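The Tidy Table
September
By the night clerk

Print this story | E-mail this story

The landlord in Lowther wanted the table clear by 2. I had 15 minutes and a tenant's deposit riding on it, and the deposit was mine.

My aunt's rule was that small things go first. She ran a toy counter in Plarkberg for years and died owing it 108 dollars, so I took the rule with some salt. I started with the blocks. The orange one didn't want to go next to the green one. I had opinions about the blue. 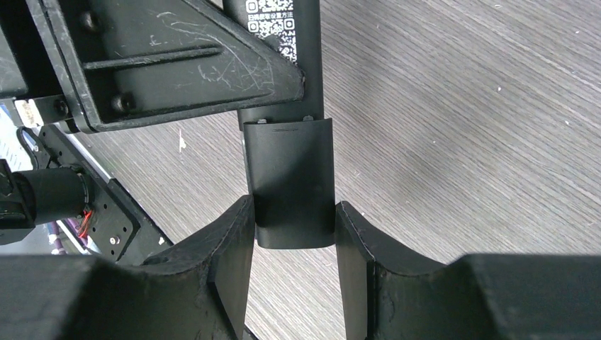
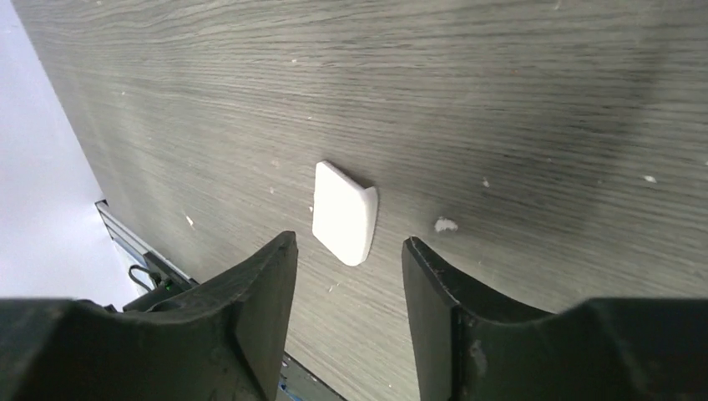
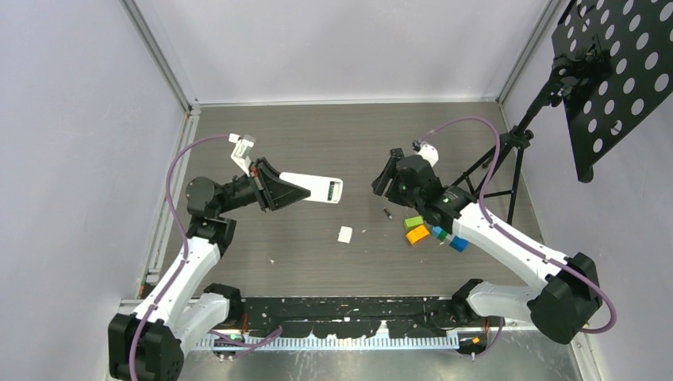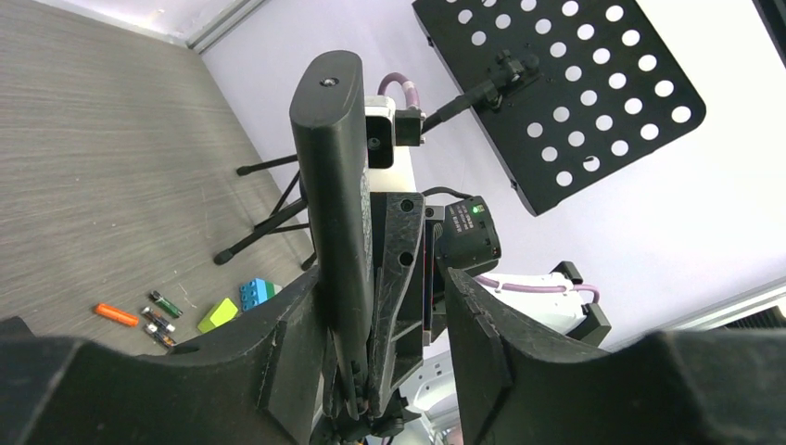

By then I had stopped to think about lunch. The landlord came up the stairs early, breathing like a man with a clipboard, and asked whether I called this clear. I said I called it clearer. He wrote that down and spelled it wrong.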